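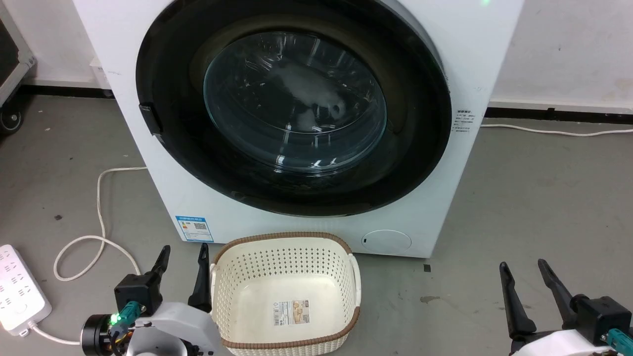 The front-loading washer in the ground-floor laundry room at Tollemdale, with a basket set in front of the door.

Residents of the Tollemdale apartments will have a shared laundry room again from February, building manager Begoñe Palacios said in a notice to all 62 units. The room has been closed for plumbing work on the drain line.

The washer is a front-loader with a filter access cover at the bottom right of the front panel. Palacios asked users to leave that cover closed. The filter will be cleaned by Brerano, the firm that holds the service contract, every five weeks.

Loads are limited to 7 kilograms. The room opens at 7 a.m., and wash cycles must be started before 8 p.m. Baskets may stand on the floor in front of the machine during loading and unloading — they should not be left there overnight.

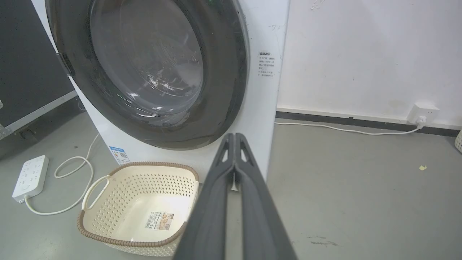
Cables and a power strip on the concrete floor near the washer. A wall socket is at right.

The cabling is the one item still open. Arash Akbari, an electrician hired by the building, has recommended that cords be fixed along the baseboard and the power strip raised off the floor. A quote from a second contractor, Nouri, is expected this month.

Questions about booking times go to Mahsa Nazari at the front office, extension 83.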